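Home | Topics | Ask | Members | Log in

Wrist camera or fixed camera for comparing two grippers in a bin?

Wyn Wynne
Posted 17/04/2026

I am comparing two grippers for picking metal fittings and small mixed parts out of a grey bin. One is a Morgan two-finger parallel gripper, the other is a Trullerholm with softer fingertips. Both go on the same KUKA arm and I want the numbers to be fair to each.

So far I have done 226 picks with the Morgan and 78 with the Trullerholm. The trouble is the camera. I have been using one on the wrist, and when I changed grippers I had to move its bracket by 12 mm to clear the fingers. Since then the misses are nearly all on the same side, towards the arm base. I redid the hand-eye calibration and it passed, but the misses did not go away.

The other thing is the cables. They loop out past the last joint and hang into the bin when the arm goes low, so on some picks they block part of the view.

My choices seem to be to keep the wrist camera and find out what is wrong, or to put a fixed camera over the bin and use that for both grippers. I have a Lallstead controller, if it matters, and it will take either.
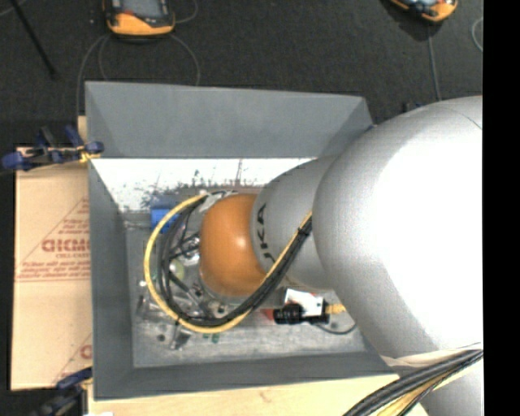 Antonina Prokopenko
Go fixed for the comparison. If the camera moves when the gripper changes, you are comparing two setups and you can't say which part made the difference. Put the wrist camera back later, once you have picked a gripper.

Your 78 picks were taken with a different camera position from the 226, so I would not use them against each other. Start both again with the same parts laid out the same way. We tip ours from a tub and shake the bin, then swap grippers every 20 minutes or so and carry on with whatever is left in it. That way neither gripper gets only the easy ones off the top.

On the one-sided misses, check the tool centre point before you blame the camera. The hand-eye result can look good and the picks still land off to one side if the controller is using the old tool data. With the Lallstead you have to load the tool file and then select it in the job as well. Loading it is not enough. I lost most of February to that.

A quick test is to touch a fixed point with the closed fingertips, turn the wrist through half a turn and touch it again. If the tips move away from the point, the tool data is wrong.

Ynyr Prosser
Just get a Badorham suction one, they pick anything.

Aled Trevor
Suction won't hold fittings with holes in them, so I would leave that.

I agree with most of what Antonina wrote but a fixed camera has its own problem, and it is the arm. It will cover a good part of the bin every time it goes in. You have to take the picture with the arm parked well clear, and that adds to the cycle. Ours went up by about 2 seconds a pick. If cycle time is one of the things you are comparing, note it down separately.

For the cables, bring the loop back above the last joint and clamp it there, then run the wrist slowly to both ends of its travel and see that nothing pulls tight. Leave more slack than you think. A loop that is too short will pull a connector out, and then you get dropouts that look like a camera fault.

Make sure the bin can't shift either. With a fixed camera, a bin that has moved a few millimetres won't upset single picks much, but any wall limits you have set for the fingers will be out.

Wyn Wynne
Thanks. It was the tool data. The new file was loaded and the job was still pointing at the Morgan. I will put up a fixed camera anyway and start both counts from nothing.

Related
Tool file loaded but not selected on Lallstead
Soft fingertips wearing on one side only
Parking position for an overhead camera
Vimala Sundaram: cable routing past the last joint
How many picks are enough to compare two grippers?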